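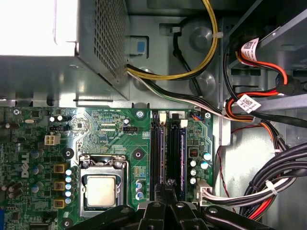
The inside of a Dell desktop computer, with the power supply at top left.

November | By the Korkmont press desk

Korkmont today questioned Nidero's claim that its new lane-keeping alert will cut highway crashes. The road safety group says the figure rests on 2670 trips by 400 drivers, all on dry roads near Fernent.

"Two weeks of good weather is a thin basis for a promise like that," the group said. Of the 972 alerts logged, Nidero has not said how many were false.

Korkmont wants the full trip data released before the system goes on sale in the Dimitriou sedan. Nidero has so far offered a summary.

We use cookies to improve your visit. By staying on this site you accept them.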